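**wickerwoes**
Does anyone proof bread in a plain basket, no liner? Mine cost 22 bucks.
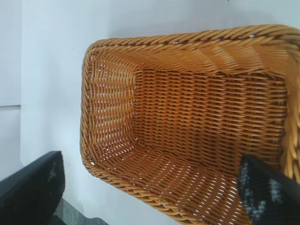 Recipe wants 400 grams of flour and faith. I have the flour.

**Pagano**
Unlined wicker - enjoy picking dough out of it until June.
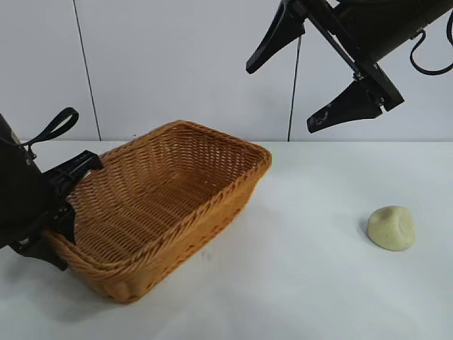
### Re: no liner

**fildale_rye**
Disagree. Rice flour, 90 minutes, fine. I shape mine on the bare table first. 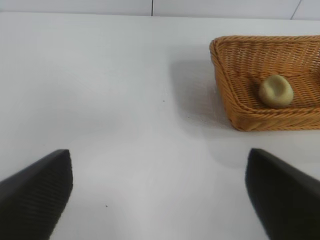 Cold dough helps too.

**Pagano**
So does a towel.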